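The Pen Job

I got the night shift at Mollbridge because I told Corina Pop I had steady hands and didn't mind being bored. She said the second part was the one that mattered. The work is simple enough. You hold the handles, the arm on the table copies you, and you move things from one place to another until the learning system has seen it done often enough to have a go by itself. We call the arm Gill.

My sheet said 334 goes at the pens, spread over the week, and I'd done 31 by the time Vasilică came round with the tea. He looked at the table and laughed. Same as every night, he said - books, pen, pot of markers, go home.
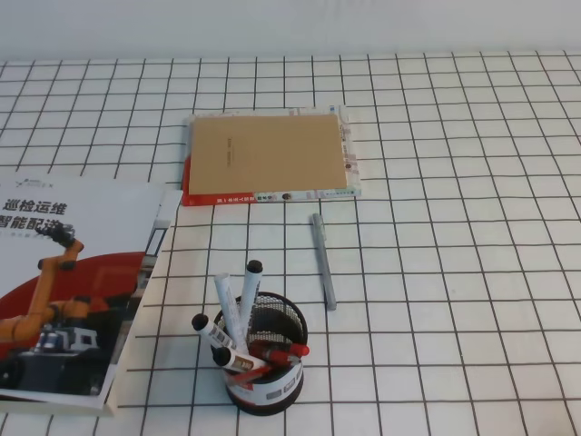
What Gill Learned

You have to be careful what you teach it, you see. Everything goes in. If I hesitate over a marker, Gill hesitates over a marker. Jaxon Sutherland, who had the job before me, used to tap the table before he picked anything up, just a little knock for luck, and they had to throw out 100 of his goes and start again.

Only they missed a few. I know because on Thursday they let Gill run on its own for the first time, with me sitting there next to the stop button and my hands in my lap. Down it came towards the silver pen. It stopped. Then it went tap, ever so gently, on the white tabletop, and I nearly fell off my chair!

I should have put it in the log. Sheila Bloxham reads the log first thing and she'd have had those goes out before breakfast. I had the pencil in my hand and everything. But Jaxon had moved up to Skendley by then and he hadn't rung, not once, and it was a quarter past three in the morning with the heating off.

So I wrote "no faults" and reset the table, and I sat for a bit watching the wrist picture, all those squares running away to the wall.
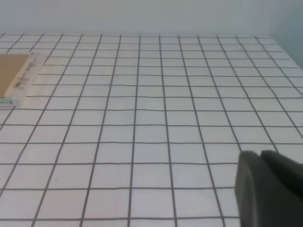 Photo: Corina Pop / Mollbridge night log

Then I took hold of the handles for my next go. I lined up on the pen, nice and slow, the way I'd been shown, and before I closed the fingers I gave the table a little knock.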